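Shop notebook -- May, dye bench
Second indigo vat, Stinatis yarn
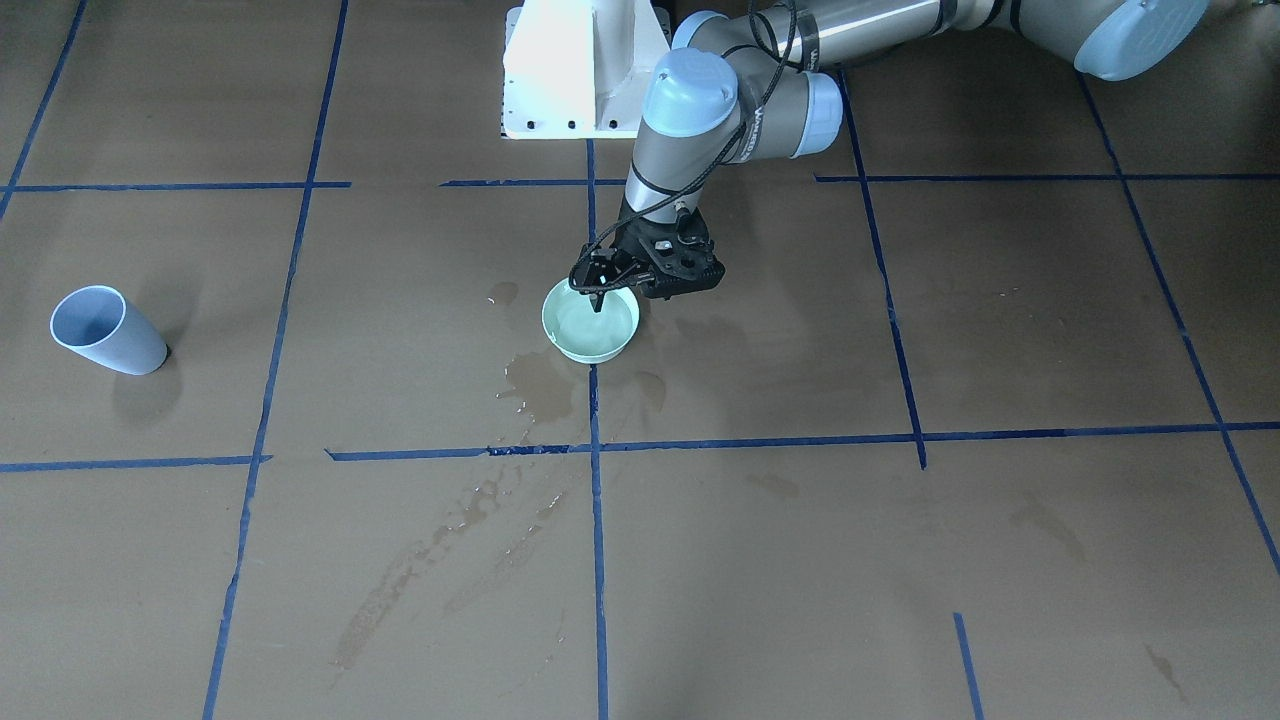

Brown paper and blue tape on the big table, mint bowl of water, cup on its side.

Started 7:40. First vat from last week is basically dead, smells wrong and the top has gone gray-blue with no copper skin on it. Not bothering to revive. Montserrat says feed it bran and wait, she has more patience than me.

New vat: fructose and lime, same recipe as the Abdella order but half the indigo. Hydrated the pigment overnight with marbles in the jar. Still lumps. Next time shake it longer, or buy the paste and stop being cheap.

Water in the pot up to the line. Lime in first, then sugar, then the pigment slurry. Stirred one way only, slow, no splashing. Went green under the surface by 9:15, bronze film on top by 10. Good strong flower in the middle. pH strip says high but those strips are old.

Test skeins, all Stinatis two-ply, scoured in the morning:
A -- 2 dips, came out sky blue, even
B -- 3 dips, closer to denim, one pale band where the tie was too tight
C -- 3 dips plus a long airing between each. Best of the lot. Almost no crocking when rubbed on a white rag

Total yarn for the job is 1361 grams, Gikura wants it all to match. Not possible in one go, the pot won't take it. Plan is to split it and rotate: every batch gets its first dip before any batch gets its second, so that the vat weakens on all of them together. Montserrat did this for the curtains and you could not tell them apart.

Retie everything with figure eights, LOOSE. Cotton ties only, the acrylic ones stay white and then I lose them in the tangle and cut the yarn instead of the tie. Did that twice already this month.

Rinse notes. Long soak in plain water, then a splash of vinegar, then plain again. Skipped the vinegar on A and it feels crunchy. Redo.

Flosik called about the shade card, they want a name for each blue. No ideas. Called them A B and C for now, they were not thrilled.

Price on the invoice was 2350, that was before the second vat. Ask Gikura if they'll cover the extra pigment. Probaly not.

To do before the next dip
warm the vat back up, it was sluggish after lunch
skim the flower and keep it in the blue jar
new pH strips!!
find the long gloves, left one has a hole by the thumb
weigh skeins dry and write it on the tags in pencil, the pen ran

Lid on at 4:30. Left it wrapped in the old blanket. M. will check the color in the morning and feed it if its yellow.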